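Two-arm policy hesitates over the tray when the screwdriver lies front to back

Posted in Control and Planning

Zinash Woldegiorgis

I have a two-arm cell with a wrist camera on each arm and one fixed camera looking at the table. The task is short: the right arm picks up a small screwdriver and puts it in a yellow tray. I trained an imitation policy on 332 demonstrations, all teleoperated by me or by Wiroj.

With the screwdriver lying parallel to the front edge it works most of the time. With the shaft pointing at the back wall it reaches a spot above the handle, stops, backs off a little and tries again. Sometimes it closes next to the handle. I log joint targets at 50 Hz and they look smooth until the last part of the approach, then they jump at every new chunk.

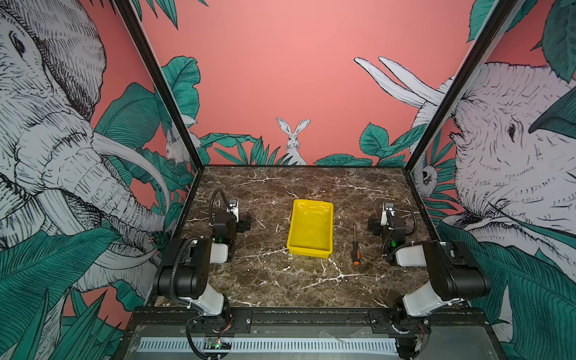

Should the action chunks be shorter for the last part of a grasp?

Shorter chunks let the arm correct itself more often, but they also give the policy more chances to change its mind. Try keeping the chunk length as trained and running only the first part of each one before asking for the next, with the overlap averaged. If the jumps get smaller and the hesitation stays, the chunk length was not the cause.

I have already tried a lower learning rate and a longer run. The loss went down and the arm did the same thing. The planner is Irnico, in case that matters, and it only handles the move back to the home pose.

Theerawat Phromma

Check your demonstrations before you touch the controller. I had this on a Lomer cell last February. Two of us had recorded the data, and for one orientation I always turned the wrist clockwise and my colleague always turned it the other way. Both are good grasps. The policy sat between them and changed sides whenever it was asked again, and that looks like your jumps at the chunk boundaries.

Plot the final wrist angle for every episode where the tool points at the back wall. If you see two clumps, pick one and drop the other, or record 20 new episodes of that orientation with one operator. I would do the second, as you probably have few of those anyway.

Also look at the time stamps. If the wrist image is older than the joint reading by more than a frame or so, the last few centimetres suffer first.

Yaowalak Thammasiri

Could be the background. Policies pick up on all sorts. I would randomise colours and crop the fixed camera.

Zinash Woldegiorgis

Plotted it. Two clumps, and they split by operator almost perfectly. Wiroj turns the wrist the other way. I will record the new set on my own this evening. Cropping I have not tried.

Carmela Sarmiento

Agree with Theerawat on the data. One thing to add about the averaging: if the two wrist turns are still both in the set, averaging overlapping chunks can give you an angle halfway between them, and the fingers then come down across the handle at a bad slant. So clean the set first and switch the averaging on afterwards. We keep the weight on the older predictions fairly low for small tools.

For the time stamps, log the capture time from the camera driver and leave the arrival time out of it. On our machine the two differed by 20 ms with both wrist cameras running, and moving one of them to its own USB controller fixed most of that.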